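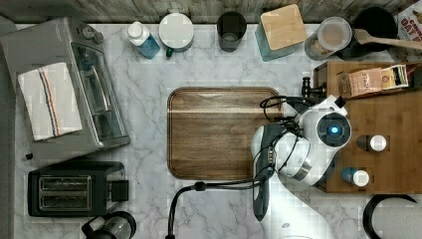

Support > Water treatment > Farnov under-sink filter > Section 3: Installation and first use

Section 3: Installation and first use

Purach Technical Publications
January 2022

3.1 Before you start

Read this section through once before turning off the water. It covers the Farnov filter head with a single cartridge and the Zevby drinking tap. If your unit was supplied with the Þórarinsdóttir three-way mixer, follow the leaflet in the mixer box for steps 1 to 4 of 3.3, then return to step 5.

The filter is for use on a cold mains supply only. Do not connect it to a hot water pipe, a tank-fed supply or the outlet of a water heater.

CAUTION: Where the mains pressure exceeds the limit printed on the rating label, a pressure-reducing valve must be fitted upstream of the filter head. Damage caused by excess pressure is not covered by the guarantee.

You will need:

- an adjustable spanner
- a drill, with a bit suited to the worktop material
- a tube cutter (scissors will deform the tube and must not be used)
- a bucket and a dry cloth
- PTFE tape

3.2 Choosing the position of the tap and filter head

The filter head is fixed to a side wall of the sink cabinet. Leave a clear height of 118 mm below the fitted cartridge so that it can be lowered and removed. The bracket holes are 99 mm apart, and the paper template in the carton may be used to mark them.

The tap must stand where its spout reaches over the bowl. Check from inside the cabinet that the tap position is clear of the sink clips, the cabinet rail and any waste pipe.

Stone and solid-surface worktops should be drilled by the worktop supplier or a stone fitter. On a sink with a spare tap hole, use the hole and discard the blanking plug.

Note: Keep the work area around the sink clear while drilling. Cover boards, cloths and small appliances, or move them to another room. Fine stone dust is difficult to remove from wood grain and should be wiped off with a barely damp cloth.

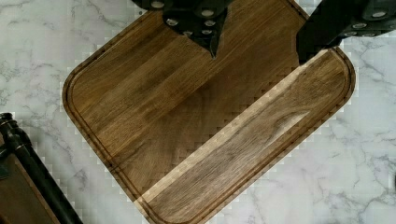 3.3 Fitting the filter head and tap

1. Turn off the cold supply at the stopcock. Open the kitchen cold tap and leave it open until the flow stops.

2. Place the bucket under the cold tap connection. Undo the connection and let the remaining water drain.

3. Fit the T-piece (part 884) between the supply pipe and the flexible hose. Check that the rubber washer is seated on each side. Tighten by hand, then by a quarter turn with the spanner.

4. Pass the tap tail through the hole with the sealing ring above the worktop. Fit the plastic spacer, the metal washer and the nut from below. Hold the tap square to the bowl and tighten the nut.

5. Screw the bracket to the cabinet wall. Clip the filter head into it with the arrow on the head pointing towards the tap.

6. Cut the blue tube to length at a right angle. Push one end into the T-piece valve and the other into the port marked IN. Each end must travel past the first point of resistance to the stop.

7. Connect the port marked OUT to the tap tail in the same way.

8. Pull each tube gently. A tube that moves has not been fully inserted. Press the collar, withdraw the tube, trim the end and refit.

9. Remove the film from the cartridge. Offer it up to the head and turn clockwise until it locks.

CAUTION: Do not use grease, jointing paste or silicone on the push-fit connections.

3.4 Flushing

1. Close the T-piece valve and restore the mains supply. Check the T-piece for leaks.

2. Open the drinking tap, then open the T-piece valve slowly. Air and grey water will be discharged at first. The grey colour is carbon dust from the cartridge.

3. Run the water for ten minutes and discard it.

4. Close the tap. Dry all joints with the cloth, wait for half an hour and inspect them again.

Water may look cloudy for several days after a new cartridge is fitted. The cloudiness is trapped air and will clear in a glass from the bottom upwards.

3.5 Care of surfaces near the tap

Wipe splashes from the tap base daily in hard water areas. Limescale remover must not be used on marble or on other limestone-based finishes, including wall tiles. Unsealed rough-faced stone should be cleaned with water and a soft brush.
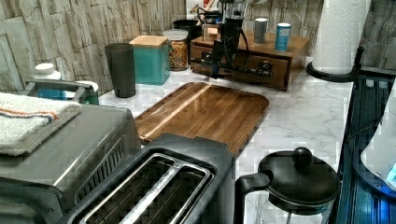 Fig. 3: Stone tiles behind a marble-patterned worktop.

3.6 Cartridge life

Replace the cartridge after 2,000 litres or six months, whichever comes first. Write the fitting date on the label supplied and stick it to the filter head. If the filter has been out of use for more than a week, run the tap for two minutes before drinking. For replacement, see Section 4.

© Purach. Farnov and Zevby spare parts: contact your dealer | Back to top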